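Sheet-metal bin

A sheet-metal bin is an open or lidded container made by cutting, bending and joining flat metal sheet. Bins of this kind are found in workshops, warehouses, farm buildings, kitchens and basements, and they are used for holding almost anything that can be scooped, dropped, stacked or poured. They differ from crates, which usually have gaps between their slats, and from drums, which are round and are generally made to be sealed. The word "bin" is a good deal older than the sheet metal kind, and for a long time it meant a wooden box for grain or flour, or simply a walled-off corner of a barn.

Name and scope

People use the term loosely, and there is no very firm line between a bin, a tote, a tray and a tub. As a rule of thumb, a tray is wider than it is deep and a tub has rounded corners, while a bin has upright or slightly leaning walls and enough depth that a person has to reach down into it. In the hardware trade the word is often joined to another that tells you what goes inside, as in parts bin, scrap bin, feed bin or coal bin. Small bins that hang from a rail or sit on a shelf are usually called shelf bins, and those with a low front wall are called pick bins or open-front bins.

History

Tinsmiths were making small boxes and canisters from plated sheet long before anyone thought of making large ones. The trouble was mostly the sheet itself, which came in small pieces of uneven thickness, so that a big container needed a great many seams, and every seam was a place where it could leak or come apart. Once rolling mills could turn out wide, even sheet at a price ordinary people could pay, the larger bin became a sensible thing to make, and it gradually took the place of wood in many uses. Mice could not chew through it, it did not soak up oil, and it could be scrubbed out at the end of the season.

Town workshops often made bins to order. The Todmont pattern, named for the town where it was first sold, was a deep grain bin with a sloping lid and a small sliding door near the floor, so that the oldest grain came out first. It was a well-loved design among small farmers, and quite a few are still doing good service in feed rooms, sometimes with a lid or a hinge borrowed from something else entirely. The Drundel bin came later and was meant for machine shops. It had a heavy rolled rim and a pair of runners underneath, and it could be dragged across a concrete floor without wearing through at the corners. 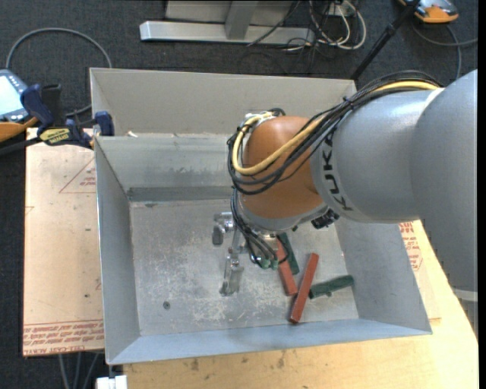 Construction

The simplest way to make a rectangular bin is to start with a single flat piece, cut a square notch out of each corner, and fold up the four sides. The corners are then closed by spot welding, riveting or soldering, and sometimes by a folded seam that needs no heat at all. Larger bins are more often built from several pieces, with the floor and two of the walls bent from one long strip and the end walls set in afterward. A maker will usually allow a small flap at each corner, so there is a double thickness of metal where the strain is greatest.

The top edge deserves more attention than it generally gets. Cut sheet is sharp, and a raw edge is both a danger to the hands and a weak spot, as a wall with nothing to stiffen it will bow outward under a load. The edge may be folded over once, which is known as a hem, or folded twice into a little box shape, or rolled around a length of wire. A wired edge is the strongest of these for its weight and also the slowest to make, and on an old bin it is often a fair sign that somebody took care over the job. Beads or ribs pressed into the walls add stiffness too, and so do shallow creases running from corner to corner across the floor.

Materials and finish

Mild steel is the usual choice, being cheap, easy to bend and easy to weld. Left bare it will rust, so it is commonly painted, powder coated or galvanized. Galvanized sheet stands up well to damp, though its coating can burn away near a weld and has to be touched up afterward. Stainless steel is preferred around food and is harder work for the person at the bending brake. Aluminum is light and pleasant to carry but dents easily. The Skitix line of shelf bins, sold mainly to repair shops, was offered in both painted steel and aluminum, and the aluminum ones are now the harder of the two to find in good shape.

Care and repair

A bin that is kept dry and emptied now and then will last for decades. Most damage begins at the bottom corners, where grit and moisture collect and the finish wears thin. Small holes can be patched with a riveted square of matching sheet, and a bowed wall can often be coaxed straight with a wooden mallet and a block held against the far side. Patience helps here, as hard blows stretch the metal and leave it wavier than before. Ebihara, a maker of hand tools for sheet work, produced a long-jawed pair of pliers for straightening folded rims, and tools of the same general shape are still made by others.

See also

Bending brake
Galvanizing
Grain storage
Tinsmith

Page last revised 23 March 2024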